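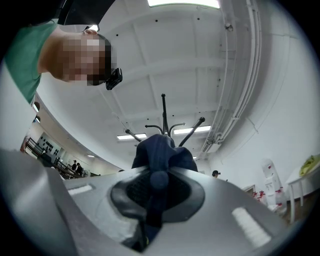

검은색 금속 스탠드 옷걸이와 남색 천. 갈고리 끝이 둥근 흔한 모양이다.

[기고] 옷걸이를 하나 더 사면 정리가 된다는 믿음

스탠드 옷걸이를 좋게 말하는 글은 많다. 벽에 구멍을 뚫지 않아도 되고, 옮기기 쉽고, 값도 싸다고 한다. 다 맞는 말이다. 그런데 그 글들을 읽고 나서 주변의 옷걸이를 보면 대체로 기둥이 보이지 않는다. 코트 위에 카디건, 카디건 위에 에코백, 에코백 위에 언제 걸었는지 모를 목도리가 얹혀 있다. 나는 이것을 수납이라고 불러도 되는지 오래전부터 의심스러웠다.

우리 집에 있던 것은 린던스(Lindance)의 갈고리 8개짜리 제품이었다. 이사하던 해 1월에 샀고, 현관과 거실 사이에 세웠다. 첫 주에는 외투 두 벌과 모자 하나가 걸려 있었다. 보기 좋았다. 한 달쯤 지나자 세탁하기에는 이르고 옷장에 넣기에는 찜찜한 옷이 전부 거기로 갔다. 한 번 입은 셔츠, 무릎이 나온 바지, 동네 나갈 때만 입는 점퍼. 기둥은 왼쪽으로 기울기 시작했고 나는 밑에 접은 종이를 괴었다. 종이를 괴는 시점에서 이미 뭔가 잘못되었다는 것을 알았어야 했다.

정리 전문가들은 '임시 자리'를 만들라고 권한다. 엘스페스 랭킨(Elspeth Rankin)의 정리 강의에도 그런 대목이 있다. 완전히 깨끗하지도 더럽지도 않은 옷을 위한 중간 자리를 집 안에 하나 두면 의자 등받이와 침대 모서리가 해방된다는 것이다. 듣고 있으면 그럴듯하다. 나도 한동안 그 말을 그대로 따랐다. 문제는 임시라는 말에 기한이 붙어 있지 않다는 점이다. 냉장고의 반찬은 상하기라도 하지, 갈고리에 걸린 조끼는 봄이 와도 멀쩡하다. 의자에 쌓이던 것이 높은 데로 옮겨 갔을 뿐인데 우리는 그것을 정리했다고 말한다.

갈고리라는 물건의 생김새도 따져 볼 만하다. 어깨가 있는 옷을 점 하나에 매달면 목덜미 안쪽이 튀어나온다. 니트는 더 심해서, 며칠만 걸어 두면 등판에 뿔 같은 자국이 생긴다. 끝을 둥글게 마감한 제품은 낫다고들 하는데, 나는 큰 차이를 느끼지 못했다. 자국이 조금 넓어질 따름이다. 고리 달린 외투라면 괜찮겠지만 요즘 옷에는 고리가 없거나, 있어도 몇 번 당기면 한쪽이 뜯어진다. 결국 갈고리에 제대로 어울리는 것은 모자와 가방, 그리고 우산 정도다. 그것만 건다면 기둥이 그렇게 높을 이유가 없다.

공용 공간의 옷걸이는 사정이 또 다르다. 사무실이든 동네 문화센터든, 사람이 드나드는 큰 방 한쪽에 옷걸이를 세우면 두 가지 중 하나가 벌어진다. 텅 비거나, 주인 모를 옷이 걸리거나. 남의 외투 위에 내 외투를 덮는 일은 생각보다 껄끄럽다. 그래서 다들 제 의자에 건다. 반면 한번 걸린 채 잊힌 옷은 아무도 손대지 못한다. 버리자니 주인이 나타날 것 같고, 챙기자니 내 일이 아니다. 내가 다니던 베번(Bevan) 학습실에는 남색 겉옷 한 벌이 계절이 두 번 바뀌도록 같은 갈고리에 있었다. 나중에는 그 겉옷이 옷걸이의 일부처럼 보였다.

물론 값이 싸니 그만이라는 반론이 있을 것이다. 더스테드(Derstead)의 카탈로그에는 옷걸이만 85종이 실려 있고, 그중 상당수가 '좁은 집의 해결책'으로 소개된다. 나는 좁은 집에 가구를 하나 더 들이는 것이 어째서 해결책인지 아직도 이해하지 못한다. 바닥에 닿는 면적은 작을지 몰라도 옷이 걸리면 둘레가 두 배가 된다. 지나갈 때마다 소매가 어깨를 스친다. 밤에 불을 끄고 보면 사람이 서 있는 것 같아 놀란 적도 여러 번이다. 제품 사진 속 옷걸이에는 늘 얇은 트렌치코트 한 벌과 밀짚모자 하나만 걸려 있는데, 그런 사람은 애초에 옷장에도 자리가 남을 것이다.

비네티(Vinetti)에서 나온 비싼 것은 다르지 않으냐는 말도 들었다. 받침이 무거워서 넘어지지 않는다고 한다. 넘어지지 않는 것은 장점이다. 다만 내 경험으로는 옷걸이가 넘어지는 날이 유일하게 옷을 정리하는 날이었다. 바닥에 쏟아진 것을 하나씩 집어 들다 보면 빨 것과 넣을 것과 버릴 것이 그제야 갈린다. 튼튼한 기둥은 그 기회마저 없앤다.

나는 재작년에 린던스 옷걸이를 치웠다. 대신 들인 것은 없다. 한 번 입은 옷은 저녁에 창가에 잠깐 널었다가 자기 전에 옷장에 넣는다. 찜찜하면 빤다. 처음에는 귀찮았고, 솔직히 지금도 귀찮다. 의자에 셔츠가 걸려 있는 날도 있다. 하지만 의자에는 앉아야 하니 그 셔츠는 오래 버티지 못한다. 옷걸이에는 누가 앉을 일이 없다.

옷걸이를 모두 내다 버리라는 이야기는 아니다. 손님이 자주 오는 집이라면 쓸모가 있고, 비 맞은 외투를 잠시 떼어 놓을 곳도 필요하다. 다만 사기 전에 지금 의자 위에 있는 옷을 전부 바닥에 내려놓고, 그중 몇 벌이 정말로 갈 곳이 없어서 거기 있었는지부터 살펴보았으면 한다. 내 경우 갈 곳이 없던 것은 우산 하나였다.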